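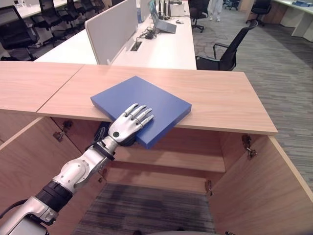 A blue board on a timber cabinet, doors open.

About Gedden

Gedden makes and fits storage for offices, school staff rooms and clinics. Most of what we build is low cabinetry with a usable top: somewhere to put the stationery, the spare cables and the first aid kit, with a surface above at a comfortable height for sorting mail or laying out a job.

We started out repairing second-hand office furniture in a rented shed at Trernura. Customers kept asking for cupboards to fit odd gaps beside desks and under windows, so we began making them. The repair work has gone, apart from our own pieces, which we still take back for new hinges or a replacement door.

What we make

Our standard cabinet is the Suteo. It has two hinged doors and one shelf, and comes in widths of 636 mm, 1014 mm and 1460 mm. The top can be ordered to match the doors or in a plain colour. Wider runs are made by joining tops end to end, so there will be a seam – we mark where it falls on your drawing before you approve it.

The Suteo can be supplied with or without a floor panel. Leaving it out suits offices that need to reach a floor box or run power up behind the desks. If you store paper or anything small, order the panel.

We also supply loose boards in a few colours, blue being the most popular. People use them as work mats, temporary dividers or a clean surface for craft and model making.

How a job runs

Send us a rough sketch with the wall length, the depth you can spare and the position of any power points. We quote from that, then visit to measure. Workshop time is usually four to six weeks, longer if you order in August, when the schools do. Fitting is done outside your business hours where the building allows it. We take the packaging away and adjust the doors again a month later at no charge.

Where we are

The workshop and office are at Unit 3, Kovács Lane, Trernura. We have fitted 1375 cabinets from this address. The showroom is open from 9 am to 4 pm on weekdays and has all three widths set up, and colour samples can be borrowed for a fortnight. Parking is at the rear, past the loading dock.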